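Trellis: sorting small household items from hand-held gripper demonstrations

Project report, second term
Sunil Hettiarachchi, Aldana Arancibia, Dardo Escobar
Supervisor: Soledad Godoy

1. Aim

We wanted to find out whether a policy trained only on hand-held gripper demonstrations gets worse when the tabletop has a busy printed pattern. Our February pilot used a plain grey table, and the policy did well enough there that we could not learn much from its mistakes. Eulalia Alarcón, who ran the pilot, suggested keeping the task and changing the surface.

2. Method

The task is to pick up one named small object and put it into an open cardboard box. Each demonstration is done by one person holding a gripper in each hand. The camera on the gripper gives the only view the policy is trained on. We did not fix the layout. Before each demonstration the operator moved the objects about by hand, and we let them touch or lean on one another.

We recorded 50 demonstrations on the patterned table and kept the same number from the pilot. Recordings where an object fell to the floor were thrown out and done again. Room lighting was left as it was, including daylight from the window. 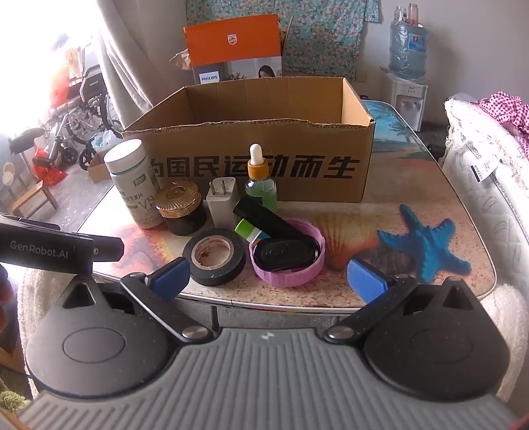
Two policies were trained with the same settings, one on the plain-table recordings and one on the patterned-table recordings. Training took some 12 hours for each on the shared machine. Both were then run on the lab arm over the patterned table, 22 trials each, with the same list of starting layouts. A trial was a success if the named object ended up in the box without anyone stepping in.

3. Results

The policy trained on the patterned table succeeded in 18 trials. The one trained on the plain table succeeded in nine. Most of its failures were of one type: the gripper went down over a printed shape and closed on nothing. Starfish and shells were the usual targets. In the other failures it reached the right object but pushed it over before the fingers closed.

The patterned-table policy had four failures, all with flat or low objects. Tall bottles gave it no trouble.

4. Limits

We used one pattern only, so we cannot say whether training on it helps with a different one. The window light changed during the day and we did not write down the time of each trial. Dardo did most of the demonstrations, and his way of coming in from the side may suit bottles better than flat things.

5. Next steps

Repeat the trials with a second printed surface, and split the demonstrations evenly between operators. The layout list and trial sheets are in the Trellis folder.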